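Ekari two-finger gripper with wrist camera: a long-term review

Posted 31st October

I've been using the Ekari parallel gripper for long enough now to have strong feelings about it, and most of them are happy ones. I mount it on a Drivora tabletop arm, the smaller of the two they make, and I run everything from a Lahlou controller that sits on the shelf under the bench. Before that I had a soft three-finger hand, and before that a suction cup, which was great on boxes and hopeless on anything with a dent in it.

My work with it is pick and place, mainly picking up pretend groceries and putting them somewhere else. Toy food is a wonderful test. It's light, it's slippery, it comes in every silly shape, and if you drop an eggplant on the floor you just pick it up again. I'd recommend it to anybody starting out, long before you buy a box of machined test blocks.

What's in the box

You get the gripper body, a pair of black fingers, the flange adapter, a short cable, the small wrist camera with its bracket, and 6 hex screws in a bag. Mine went onto the Drivora flange without any drilling. The cable exits on the side, so plan your routing before you tighten things down. I didn't, and had to take it all off and start over.

The printed manual is thin. The online one is much better, though the torque table is buried under the section on firmware for some reason.

Fingers

These are the best part. They're slim, they taper toward the tips, and they close evenly. With my old hand I had to clear a wide space around every object before going in. With these I can go down between two things that are nearly touching and still come up with the one I wanted. I had a big stupid grin on my face the first time that worked with a toy carrot jammed against a toy pepper.

Round and shiny is where you have to be careful. A bell pepper lying on its side gives you lobes to work with, so if you line up across the creases it sits nicely. A potato gives you nothing at all! It wants to squirt out the front. I ended up dropping the closing speed and putting a thin strip of rubber inside each tip, and after that the potato behaved. I think the fingers should ship with a pad for this. A pair of sticky tips is sold separately and I can't see why it isn't in the box.

Long things are easy if you take them across the middle. Grab a radish or an eggplant near one end and it swings down, and then your place height is wrong and it knocks the rim of whatever you're aiming for.

The camera

I was ready to be let down by the camera and I wasn't. It's fixed close enough to the fingers that you always have the tips in view, which makes lining up by eye so much nicer than working from a camera on a post across the room. For teleoperation it's lovely. You get used to steering by the gap between the tips within an hour or so, and then going back feels like wearing somebody else's glasses.

Color is good, too. I keep a green plate on a green surface on purpose, to be mean to the detector, and the picture still separates them well enough for my purposes. Glossy surfaces throw highlights, as they would with any small camera. Motion softens the image more than I'd like. If you're collecting stills for training, stop the arm, let it settle, then grab.

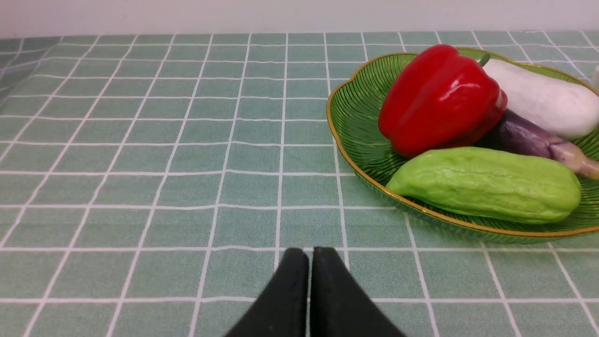
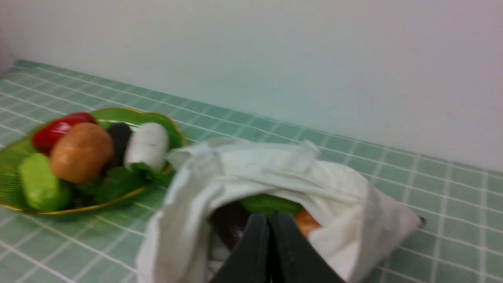

Can you use the wrist camera by itself, without a second camera on a stand?

For plate work, I'd say you can, as long as you start each run from a high pose and look down over the whole area first. For bags and deep bins I'd add a second one, because once the fingers are inside they block part of what you're trying to see.

Bags, since I've brought them up

Cloth bags are the hardest thing I do and the most fun. A rigid bin stays put. A bag slumps, folds over itself and changes shape every time you pull something out. The slim fingers help enormously here, and I've had far more clean picks from a cotton bag than I ever managed with the three-finger hand.

The failure I see most is pinching the cloth along with the toy. The gripper does report its opening width, so a bit of fabric in the grip shows up as a width slightly bigger than you expected, but only slightly. I tried to catch it in software and gave up after a while. What works better for me is coming in steeply, opening only as wide as the item needs, and lifting a little way before moving sideways.

One long session went to 288 picks, plates and bags mixed, and the gripper didn't fault once. The body was warm at the end, nothing alarming.

Controller

The Lahlou talks to it over the standard tool port and found it right away. There's a 13 millisecond delay between command and first movement on my setup, which I can live with. Force control has enough steps for toys. I haven't tried real fruit yet – I would like to, but the bench is next to my good keyboard.

Firmware was the one sour spot. The March update changed the default opening width and didn't mention it in the notes, so my saved poses were all a bit off and I spent an evening blaming the arm. Check that value after you update.

Spares

I ordered spare fingers from the Britimthorpe web shop, and they came well packed and fit perfectly. The camera bracket is harder to find on its own. Treat yours kindly, the little tab on the side looks thin to me.

Would I buy it again? Yes, with the sticky tips added to the order this time, and a longer cable. If you mostly handle large boxes, stay with suction and save your money. For small, odd, rolling, awkward things I haven't used anything I like more, and I'm already looking at the bigger Drivora arm to put a second one on.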